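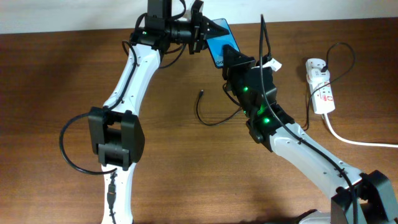

Fig. 1. Both grippers on the phone, loose cable on the table between the arms.

Teaching two arms to plug in a phone: collecting the demonstrations
Group report, Robotics Project module, Jencombe

1. What we set out to do

Get enough good examples of one job for a learning system to copy it. The job: pick up a phone, find the end of a charging cable, bring the two together, push the plug in, put the phone down. Two arms, one table. People do it without looking. The arms can't, so somebody has to drive them through it over and over while everything gets saved.

This report covers the collecting only. Training is a separate write-up (see the Nivar notes, same folder) and wasn't finished when we handed this in.

2. Kit

Pair of Dursun arms, one each side. Three cameras, one looking down from above and one at each wrist. Leader arms for the driver to hold, on the next bench. Recording done with Nivar, which saves joint angles and video together and lets you tag a run as keep, bin or unsure straight after. Phone, cable, power strip, table. The room was in the Oltley building and we had to leave it as we found it, so the base positions were marked with tape. The tape came up in September and we lost most of an afternoon getting the bases back to where they had been.

3. How a run went

Driver says ready. Second person puts the phone and cable somewhere new, steps back, starts the recording. Driver does the job. Stop. Tag it. Reset. Swap over when hands get tired.

Rules we settled on after the first week:
- phone position changes every run, angle as well
- cable gets dropped, never laid out
- one go at the socket, plus one more if the first misses, then stop
- no talking to the driver during a run
- if anyone's hand comes into view the run is binned

The cable rule came late. Early on we were placing it neatly without noticing and so the early runs all look alike. We kept some of them but they are tagged seperately so the training people can leave them out.

4. What we got

2,509 runs recorded, 1,438 kept. That is a worse rate than we planned for. Reasons for binning, most common first: plug missed twice, phone slipped in the grip, recording started too late, one camera dropped out. The camera dropouts were the annoying ones as you don't find out until you play it back, and by then the driver has done a whole set.

We didn't keep a proper tally by reason until halfway through. Should have. The order above is from the tally plus memory.

5. The wrist views

The overhead camera is good for where things are on the table. Useless for the last bit, when the plug is nearly at the socket and the grippers are hiding it. That is what the wrist cameras are for. Trouble is they move with the arm, and when the driver swings quickly the picture smears. We looked at slowing the whole thing down and ended up with a compromise: drive at normal speed across the table, slow right down near the phone. Took some practice. Drivers forget when a set is going well.

Lighting didn't help. With the blinds up the table was bright enough to wash out parts of the wood, blinds down the blur got worse. We went blinds down with the ceiling lights on and left it there — not ideal, but the same every time.

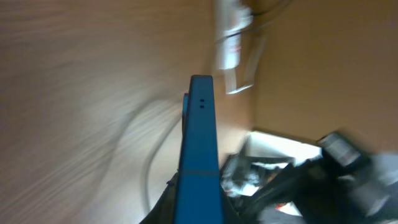
One of the markers at the interim review asked whether the blurred frames ought to be thrown out before training, and said that a system fed only sharp pictures might do badly the first time it moved fast. We hadn't thought about it that way round. After the review we stopped binning runs for blur alone and added a blur tag. Whoever trains on it can choose. It does mean the kept runs from before and after the review were not picked by quite the same rule, which is a weakness.

6. Drivers

Everyone in the group drove. You can tell who is driving from the joint traces, easily. One of us always grips the phone high up and turns it a lot, another brings the cable to the phone and hardly turns the phone at all. Both work. Mixed together they might confuse the learner, because from the same start there are two different right answers. We put the driver's initials in the tags but did not force one style. Arguments on both sides, no time to test it.

Feel was the hard part. There's no force coming back to the hand through the leader arms so you push the plug by eye. Most double misses came from being slightly off and pushing anyway. Backing off and coming in again is a useful thing for the learner to see, so those runs were kept if the second go worked.

7. Start positions
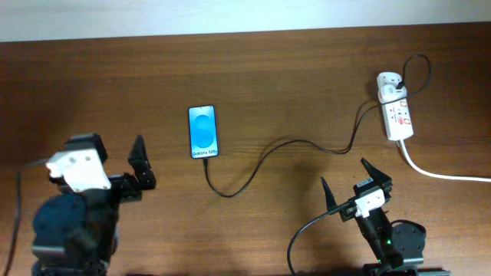
We sorted starts by where the phone was and which way it pointed. Near the middle of the table is well covered. The far corners are thin, partly because the arms only just reach and partly because people avoid them when tired. Phone face down is thin too. Ask for more of both if anyone carries this on.

Screen on or off was left to chance. The wallpaper is bright and it's possible the learner will use it to find the phone, so a run of tests with the screen off would be worth doing early.

8. If we did it again

Print a list of start positions and work down it. Check all the camera files after every set, not at the end of the day. Write down bin reasons from run one. Better tape. Second cable of a diferent colour so it isn't learning just the one.

Tags file and the run list are in the project folder under Nivar/exports. Read the readme first, the initials column moved.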